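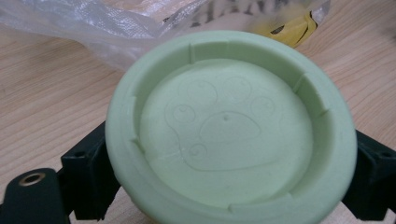 O pratinho verde da Mimosa, com a patinha no fundo.

7 de março de 2022

Segunda-feira comprida, mas boa. Passei a tarde a arrumar o canto da gata (já andava a prometer isto desde agosto, que vergonha!) e acabei por ficar um bom bocado sentada no chão da cozinha, com o pratinho verde à minha frente, sem fazer nada de jeito. Gosto tanto dele. É de um verde muito clarinho, quase de giz, baixinho, com a borda larga e uns recortes pequenos por dentro, onde a comida se mete toda e eu depois ando ali de escovinha, a resmungar. A patinha gravada no fundo é tão fininha que a Sobia, quando cá veio jantar, só deu por ela à segunda vez que olhou.

Deitei fora o tapete velho, lavei a parede atrás e passei o saco da ração para a prateleira de baixo, que aquilo lá em cima era um perigo. Ela agora come 30 gramas de manhã e o resto à noite, conforme mandou o veterinário, e protesta imenso, coitadinha.

O Cauã telefonou quando eu ainda estava de luvas, falámos quase uma hora e a sopa pegou ao tacho. Amanhã tenho de comprar areia e responder à Rukhsana por causa do fim de semana.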